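Looking after stainless steel sinks and worktops

Most marks on stainless steel come from the water, the cleaner or the cloth. If you live in a hard water area you will see chalky spots within a day of cleaning unless the steel is dried. Wipe round with a dry cotton cloth after the last washing up of the evening and you can skip most of what follows.

Everyday cleaning

Use washing up liquid and warm water on a soft sponge. Rub in the direction of the grain, rinse well and dry. On a round bowl the grain usually runs in circles, so follow it round. Keep wire wool away from the sink altogether. It leaves tiny bits of iron behind and these rust, and people then think the sink is rusting.

Bleach should not be left to stand in a steel sink. If you soak tea towels in it, use a plastic bucket and rinse the sink after tipping it away.

Limescale

Mix equal parts white vinegar and water. For a normal sink 300 ml of the mixture is plenty. Lay kitchen paper over the scale, wet it with the vinegar and leave it for 30 minutes. Lift the paper, rub with a soft brush and rinse twice. Do not let vinegar sit on marble or limestone next to the sink, as it will etch the surface.

For scale round the plug hole, an old toothbrush and a paste of bicarbonate of soda will do it. Don't mix the bicarb with the vinegar first, they cancel each other out.

Tea and coffee stains

Bicarbonate of soda again, 2 tablespoons with enough water to make a paste. Leave it on while you have your own tea, then rinse.

Rims and edges

Dirt collects where the metal meets the worktop. Run a wooden cocktail stick wrapped in a damp cloth along the join. Avoid metal knives, which scratch the rim and can lift the sealant. If the sealant has gone black and won't clean up, it needs cutting out and replacing. Let new sealant cure for as long as the tube says before the sink is used.

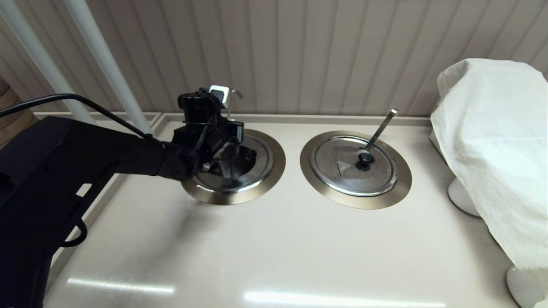

Round stainless steel wells with brushed rims, set into a pale beige worktop.

Solid worktops

Pale solid surfaces show tea, turmeric and beetroot quickly. Wipe spills up straight away and wash with soapy water. A cream cleaner on a damp cloth, used in small circles, will shift most of what is left on a matt finish. Test it at the back first. Always put hot pans on a trivet.

If there is a raised lip at the back, dry along it as well. Water sits there and leaves a line.

Last updated: June 25, 2021

Contact Liya Nigatu | © Stelier Home Tips | Back to top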